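Wrist cable service loop snagging on the toy kitchen cell

piyumi_d
Posted Tuesday, 9:14 am
Cell is a single arm over a toy kitchen, two-finger gripper. Task set is pick and place between counter and sink basin. We swapped the wrist cable in May for the Nurnon high-flex type and kept the old routing. Since then the gripper drops off the bus at random, 11 times in the last 68 runs. Always on the long reach across the counter, never on the short moves at the basin. 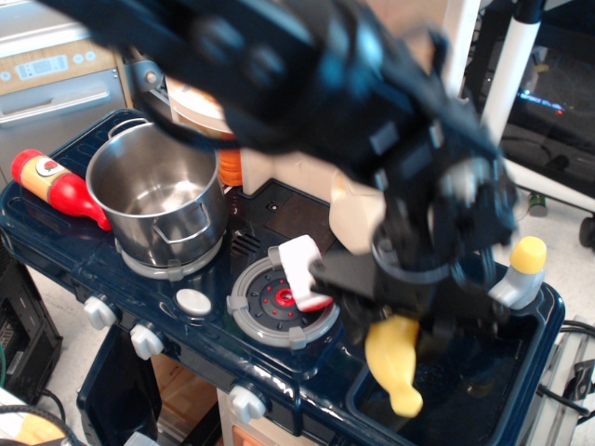
Controller log shows a comms timeout on the gripper node and nothing else. Joint torques look normal. Power cycling the tool brings it back. I reseated both connectors and checked the locking rings. Before I order another cable, what would you check first?

Piyumi Debnath, Flitell

ruwan_n
Posted Tuesday, 9:52 am
Check bend radius at the wrist. High-flex cable is usually stiffer in torsion than what people take off, so a loop that suited the old one may be too short. Put the arm at the far end of the reach, roll the wrist to both limits, and see whether the connector body moves. If it moves at all, the loop is short.

Ruwan Nanayakkara

siltach_user6
Posted Tuesday, 10:20 am
Disagree. Dropouts on a long fast move with normal torques sound like termination or shield ground to me. We had the same log on a Siltach cell. Measure the bus resistance at the tool end, power off, before touching the routing.

piyumi_d
Posted Tuesday, 11:05 am
Resistance is in spec, measured with the arm parked. Have not measured it with the wrist rolled.

ruwan_n
Posted Tuesday, 11:31 am
Parked tells you very little. Measure it at the reach pose with someone moving the wrist by hand, brakes released, supply locked out, arm supported. Also look at where the cables pass the props. Anything standing tall at the back of the counter is in the sweep.
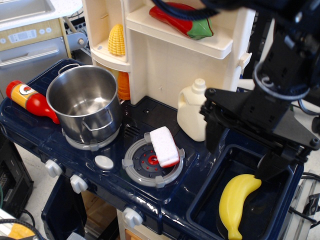 Clamp position matters too. I put the first clamp 6 cm back from the connector and leave the next span free. Hook-and-loop straps there, no zip ties. Zip ties get overtightened and the jacket takes a set.

siltach_user6
Posted Tuesday, 11:48 am
6 cm is too close for that cable. I would go to 11 and add a strain relief boot. Otherwise agreed on the straps.

piyumi_d
Posted Tuesday, 4:37 pm
Measured at the reach pose. Reading goes open past a certain wrist roll and comes back when I return it. Connector body moves by eye. Lengthened the loop, first clamp at 11 cm, straps only. 26 runs since then with no timeout.

ruwan_n
Posted Tuesday, 5:02 pm
Replace the cable anyway. If it reads open under roll there is already a cracked conductor or a bad crimp, and the longer loop is only keeping you out of that range.

siltach_user6
Posted Tuesday, 5:10 pm
Cut the old one open at the connector if you get the chance. My money is on the crimp.

piyumi_d
Posted Tuesday, 5:26 pm
Ordered one from Uddin. Running at reduced speed until it gets here.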